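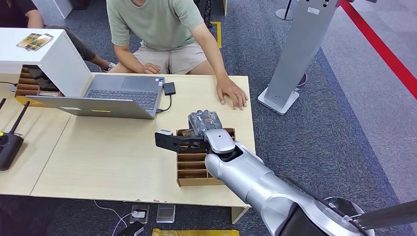

How to comment on a road project before the plans are final

If a highway widening is headed for your neighborhood, you have more say than you might think, and getting involved is a lot easier than it looks! I've been following the Mergate Parkway project since August, and these are the steps I'd pass along to any neighbor.

Start with the environmental study. Ours runs 294 pages, but please don't let that scare you off. Go straight to the traffic section and the maps at the back, and find the sheet with your street on it. Look for new ramps, closed driveways, sound walls and places where a left turn goes away.

Next, drive or walk the stretch yourself at rush hour. I did the Dellunside Road crossing on foot and learned more in one evening than I had from the maps (the crosswalk signal there is very short).

Now write your comment. Keep it to one page. Name the sheet number, the intersection and the change you want, such as "Sheet 4, Dellunside Road: please keep the sidewalk on the north side." Engineers can work with that. If you have two concerns, give each one its own paragraph.

Mail it or hand it in at the open house. Comments on Mergate are due by December 22, 2005, and letters have to be received by then, so allow a few days for the post.

Go to the open house even if you've already written. The design staff stand right beside the big maps and they love to talk shop. Bring a pencil!

Anas Abou Jaoude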